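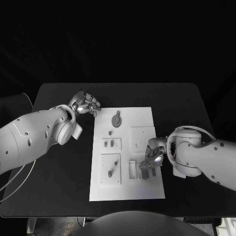 4.3 Where the planner's time goes

Reported success on board assembly depends heavily on what the planner is allowed to assume, and we were not convinced that our own earlier numbers measured planning at all. The Vidberg stack, as released in June, takes a fixed board pose, a fixed part list and a grasp table, and it returns a two-arm schedule in which the arms are kept apart by a static divider through the middle of the workspace. This looks reasonable until a part has to be worked near the divider. In Figure 3 one hand is held above the upper-left corner of the board while the other reaches down among the parts at the lower right, and with the arms placed like that the divider costs almost nothing. A benchmark made up of such moments would flatter any scheduler, including a bad one. We suspect that several of the gains claimed for coordinated planning, ours among them, come from task orders that happen to keep the two hands on separate corners.

Figure 3. Two-arm work on the task board, seen from the head camera. The fingers of the right hand hide part of the items beneath them.

To check this we ran the same board under two orderings. The first is the default order shipped with Vidberg. The second, which we call the contested order, was written by hand so that successive goals for the two arms fall close together wherever the precedence rules permit it. Nothing else was changed. The grasp table, the speed limits and the pose estimator (Ackah, with its stock weights) were the same in both conditions. Each ordering was run 60 times, and a trial counted as a success only if every goal was reached without an operator stop.

The default order succeeded in all but one trial. The contested order succeeded in 39. We do not read this as proof that the planner is poor at coordination, although we were tempted to. When Nabila Hutapea went back through the logs of the 21 failed trials in the contested condition, she found that 12 of them had a valid schedule that was never carried out, as the pose estimate for a small part had been rejected by the safety check just before the grasp. Those are perception failures that a planning metric had been charging to the planner. The other nine were true scheduling failures, with both arms waiting for the same region to clear until the timeout.

The perception failures deserve more suspicion than they usually get. Ackah reports a confidence for each part, and the planner treats that value as if it were calibrated. It is not, at least on our board. Gray parts under gray fingertips are a hard case for any segmenter, and in the view of Figure 3 the angular pieces beside the narrower box already run together with the hand above them. In such views the confidence tended to stay high while the estimated outline grew to take in a piece of the finger. The estimate then jumped once the hand withdrew, and the safety check did what it was built to do. Raising the confidence threshold, the fix suggested in the Ackah notes, did not help, because the bad estimates were not the low-confidence ones.

We tried two changes. In the first, the joint readings of each arm are used to render a mask of the hand, and pixels under the mask are dropped before the pose is fitted. In the second, the last unoccluded estimate is held for as long as the mask covers more than a quarter of the part. With both changes on, we repeated the contested order for 25 trials and saw two estimate rejections and four scheduling failures. We caution against reading much into the comparison. The sample is small, the lighting and the dark backdrop were the ones we tuned the mask on, and holding an old estimate is only safe if the part has not been bumped in the meantime. We have no direct test for that.

The timing logs were less flattering still. Of the 1258 replanning calls recorded across all conditions, most returned the schedule they had been given. The replanner is therefore idle in the sense that matters, and its short mean latency, which we quoted in an earlier draft as a strength, mainly reflects calls where there was nothing to solve. We now report latency only for calls that changed the schedule. Readers comparing against Tukgate should note that its published timings make no such separation, so the two sets of values cannot be placed side by side.

Finally, the contested order was written by one of us with knowledge of how the divider works, and it may be unfair in ways we cannot see. Kwame Sowah has since written a generator that samples legal orders at random. Results from it are given in Section 4.4, where the gap between conditions is smaller.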